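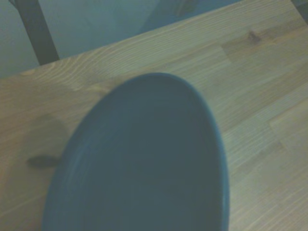 Perihan Sarıgül 님은 기존에 쓰던 오일을 두 번 바른 상판에서도 물컵 자국이 남았는데 Farno로 바꾼 뒤에는 하도 한 번, 상도 한 번으로 마감이 끝났다고 적었다. 다만 상도 도포량을 표준보다 늘렸을 때 표면이 끈적하게 남아 다시 닦아내야 했다는 의견도 함께 남겼다. 도포량에 대해서는 아래 사용 방법 항목을 참조할 것.

Gerkport Farno 목재 상판용 하드왁스 오일
품번 3182

제품 개요
식탁, 작업대, 선반 등 실내 목재 수평면에 사용하는 침투형 마감재이다. 건성유와 식물성 왁스를 주성분으로 하며 도막을 두껍게 형성하지 않는다. 마감 후 나뭇결의 촉감이 유지되고, 손상 부위만 따로 보수할 수 있다. 옥외용 목재, 바닥재, 도마 등 칼날이 직접 닿는 면에는 사용하지 않는다.

규격
용량: 1 L
색상: 무색
광택: 무광
표준 도포 횟수: 2회(하도 1회, 상도 1회)
도포 간격: 12시간 이상
완전 경화: 20 ℃ 기준 14일
사용 온도: 10~30 ℃
희석: 불필요
보관 기한: 미개봉 상태로 제조일로부터 24개월

바탕 처리
기존 바니시나 우레탄 도막은 완전히 제거한다. 연마는 #120에서 시작하여 #180으로 마무리한다. #240 이상으로 연마하면 침투량이 줄어 내수성이 저하된다. 연마분은 진공청소기로 제거한 뒤 마른 천으로 닦는다. 목재 함수율은 12 % 이하여야 한다. 참나무, 밤나무 등 타닌이 많은 수종은 보이지 않는 면에서 변색 여부를 먼저 시험한다.

사용 방법
1. 사용 전 용기 바닥의 침전물이 풀릴 때까지 젓는다. 흔들지 않는다.
2. 보풀이 없는 천이나 단모 롤러로 나뭇결 방향으로 얇게 펴 바른다.
3. 15분 후 표면에 남은 오일을 깨끗한 천으로 모두 닦아낸다.
4. 12시간 이상 건조한 뒤 Duman 백색 패드로 가볍게 문지르고 상도를 같은 방법으로 바른다.
5. 상도의 도포량은 하도의 절반을 넘지 않도록 한다.
마구리면은 흡수가 빠르므로 하도를 한 차례 추가한다. 상판 뒷면도 같은 횟수로 마감하여 휨을 줄인다.

경화 중 취급
처음 24시간은 상판 위에 물건을 올리지 않는다. 이후 3일까지는 가벼운 식기만 올리고, 물을 흘린 경우 즉시 닦는다. 식탁보나 고무 재질 매트는 완전 경화 후에 사용한다. 유약을 바르지 않은 도자기 굽은 경화 후에도 긁힘을 낼 수 있으므로 펠트 받침을 권장한다.

유지 관리
일상 청소는 물기를 짠 천으로 한다. 알칼리성 세제, 연마 입자가 든 세제, 멜라민 스펀지는 사용하지 않는다. 광택이 고르지 않은 부위는 #240으로 가볍게 연마한 후 본 제품을 얇게 바르고 닦아낸다. 전용 세정제 Flalla는 별도 판매한다.

안전
오일이 묻은 천은 자연 발화할 수 있다. 사용 후 물에 적셔 뚜껑이 있는 금속 용기에 보관하거나, 실외에서 펼쳐 말린 뒤 폐기한다. 작업 중에는 환기하고 니트릴 장갑을 착용한다. 하수구에 버리지 않는다.

포장 및 주문
1 L 캔 단품 또는 6캔 상자
관련 품번: 1833(Duman 백색 패드), 2000(Flalla 세정제)
기술 문의 담당: Sibel Canpolat
자료 개정: 2025년 10월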